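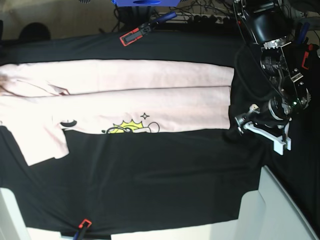 It shouldn't take me two bus rides to vote early in my own town, a caller told our office back in August, and I have been thinking about that call ever since. So I'm very happy to be writing this one up myself!

FOR IMMEDIATE RELEASE

Florkport opens second early voting site for council runoff

FLORKPORT - Starting Sat 23 November, voters in Florkport can cast an early ballot at the Hedegaard Branch Library as well as at City Hall. Any registered city voter can use either site, whichever side of the river you live on. Same ballot, same hours (9 a.m. to 5 p.m., and until 7 on the last evening), same stickers.

I run the city elections office, and I've wanted a site on the east side for as long as I've had this desk. During the last runoff we had 319 early voters at City Hall on the busiest day, with one elevator and a parking lot that was half full of snowplows. People were good about it. I still heard plenty at the grocery store, and I had it coming.
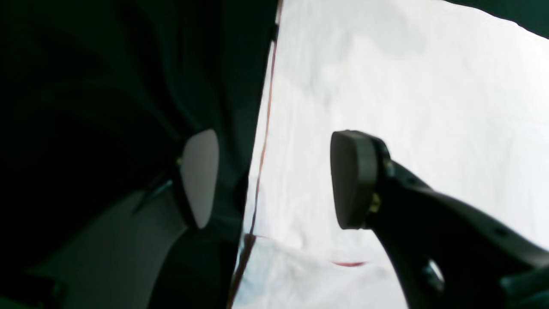
We'll be in the library's lower meeting room, which you get to from the side door on the parking lot. There's a ramp at that door and the room is on the same level, so no stairs at all. If getting out of the car is hard for you, pull into one of the 2 marked curbside spots and call the number on the sign. A pair of poll workers will bring the ballot out to you and wait while you fill it in.

The other new thing is the line page. We're working with Flulo, a small software company here in town, on a page called Billatari that shows the wait at both sites. Poll workers update it every half hour by hand, so please don't expect it to change by the minute. It doesn't ask for your name or address, and it has no connection to the voter rolls or the ballot scanners. You look at it, you decide which way to drive, and that's it. No phone or computer? Call us and we'll read it to you.
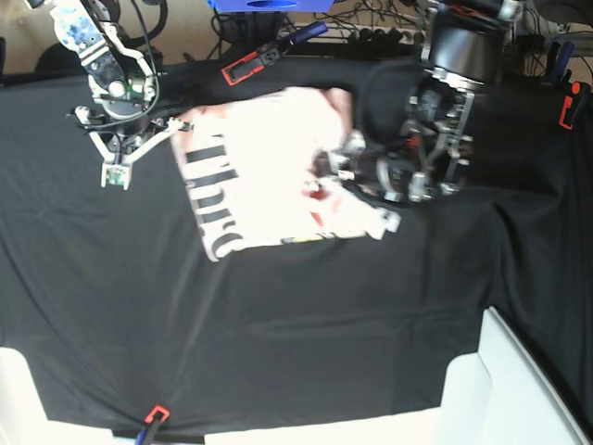
A few things I get asked every single time. You can vote in the runoff even if you skipped the first round. You can't vote early and then again on Election Day (yes, we check). Mail ballots can be dropped off at either site, in the envelope, signed please - the missing signature is still the number one reason we have to call people at home.

The council approved $750 for signs, and I've spent nearly all of it on big arrows. If you do get lost at the library, ask at the front desk upstairs and they'll point you down.
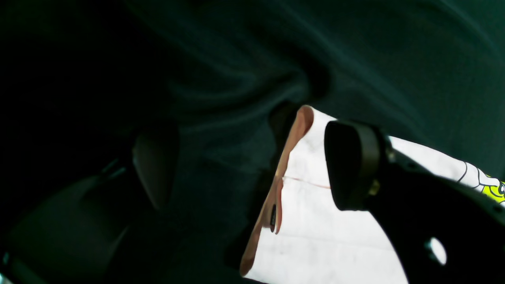
We could also use more poll workers for the evening shift. It's paid, training takes one afternoon, and we'll feed you supper. Stop by Room 31 at City Hall during office hours to sign up or pick up a sample ballot.

Contact: City Elections Office, Room 31, Florkport City Hall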